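16 November 2025
Chore bench, tabletop set, round marble table

Question for the day is the same one as in May: can the Kirari policy clear and reset a small table without someone hovering. Short version, no. Longer version below, typing this before I forget.

Task list as agreed. Notebook to the edge of the table, remote squared up next to it, lamp left alone. Lamp left alone counts as a task, see May notes. Demos by hand with the two-gripper kit, then retrain overnight, then the arm tries it.

Remote is the hard one. Black, flat, on black stone. Fingers have to come in almost level with the table or they skate over the top. Wrists get tired doing that. Slower demos toward the end of each block, and the policy copies slow just as happily as it copies good. 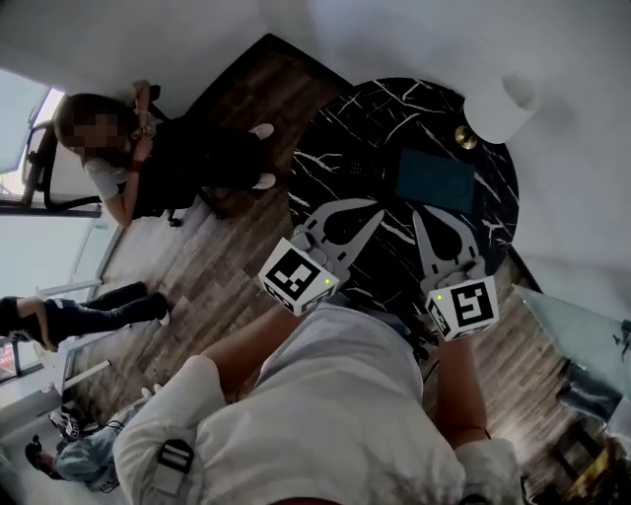

Marble table, both grippers open. Notebook and remote on top, lamp at the rim.

Total demos in the set now 500. Throwing out 38, mostly tracking dropouts, a few where I bumped the table. Want to look at the dropouts again before binning them for good, could be the shiny top is confusing the tracking. White veins are probably helping if anything, they give it something to hold on to. Untested! Don't quote me.

Arm results from the last model (trained before today's demos):
notebook slide: fine. Pushes it more than picks it up but the notebook ends up where we said.
notebook pick: poor. Gets one finger under, then lifts the corner and lets go.
remote: 5 clean picks in 66 tries. Yes really. Most misses are height, it closes just above.
lamp: not touched. Good.

Selivix people keep telling us a suction tip would fix the remote. Sure, for the remote. Then we get to a dish towel and we're back where we began. I'd like to stay with fingers until we know the height problem is the real one.

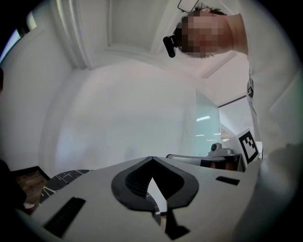

Other thing is the wrist view. The policy sees an awful lot of ceiling and not much of what it's picking, depending on how the gripper is tipped. People tilt back between picks without thinking about it, I do it too. Those frames go into training same as the rest. Li crop script is supposed to trim idle stretches but it goes by speed, and a slow tilt gets through. Needs a check on angle aswell. Putting that on my list, low effort.

Also want a second pass on glare. Strip lights reflect in the glass and I can't tell if the model cares. Cheap test: lights off, same table, same objects, run the block again and compare.

On the bigger question, since it comes up every time somebody outside the group visits. Wiping, sliding, pushing things into a row, I'd trust it with that on a good day. Picking flat things off a hard surface, no. Anything with cloth, no. A person does this table in the time it takes to say it and doesn't need the lamp listed as a task. Shop floor is a bit kinder, parts come in trays and the trays don't move. Letitness bin sorting is way ahead of our table stuff for exactly that reason.

To do
- angle check in crop script
- relook at the 38 before deleting
- lights-off block
- put a strip of matte tape under the remote, see if picks go up. If they do its the surface and not the height
- write down table height in the log, I keep remeasuring it
- charge everyting tonight, both sides

Retrain started, logs in the usual folder.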